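Dorwood Teleoperation Bench
Pre-session and in-session inspection, suturing demonstrations
Completed by: Boris Vaněk
Checked by: Mahmoud Abou Zeid
Date: 19/04/2023

Section A. Before the operator takes the controls

A1. Emergency stop tested at console and at bench. Pass.
A2. Instrument wrists move freely through pitch, yaw and grip. Pass. Slight drag on the left at full yaw, within limits. Recheck in November with the cable service.
A3. Pivot screws and pins seated, no thread caught in the wrist recess. Pass.
A4. Console clutch holds position when the pedal is down. Pass after adjustment. Drift was 3 mm on the first try; Surkau pedal spring replaced.
A5. Wrist view focused on the jaw tips and the stitch line. Pass. 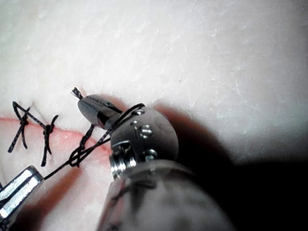 Should a demonstration be stopped if the operator drops the thread?
Keep recording if the operator can pick it up again without help. Mark the drop in the log and let the operator finish the knot.

Section B. During recording

B1. Joint positions and both views share one clock. Pass. Offset read 4 ms on the Cornura logger.
B2. Operator pauses with jaws clear of the pad between stitches. Pass with comment. Operators new to the console tend to rest the tip on the pad. Remind them at the briefing.
B3. Loose thread and needle position noted before the next stitch. Check the far side of the pad as well as the incision. A loose strand close to the wound can be taken up by an open grasper along with the working thread.
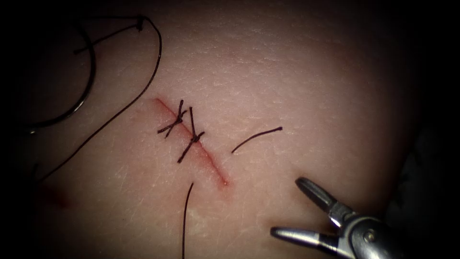 B4. Motion scaling unchanged within a session. Pass. If it has to be changed, close the file and start a new one.
B5. No hands inside the guard line while the console is live. Pass.

Section C. Knot tying

C1. Instruments do not strike each other while the thread is being wound. Comment: tips have to work very close together at this stage. Light contact is accepted. A hard knock ends the attempt, and both wrists go back to A2.
C2. Thread tension judged by eye only. The Tripathi console gives no force feedback, so the operator should watch the lips of the cut and stop pulling when they meet. Puckering of the pad is logged as over-tension. 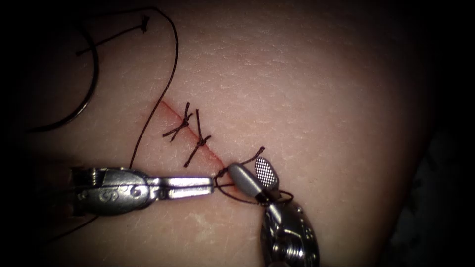 The same applies to the second throw, where over-tension is more common. Attempts logged this way stay in the set but carry the tag and are left out of the first training run.

C3. Grip force limit active on both sides. Pass.
C4. File closed and named before the operator leaves the console. Fail. File 115 was saved without operator initials. Corrected by BV, to be countersigned.

Outstanding: C4 countersignature, A2 recheck. Bench released for use.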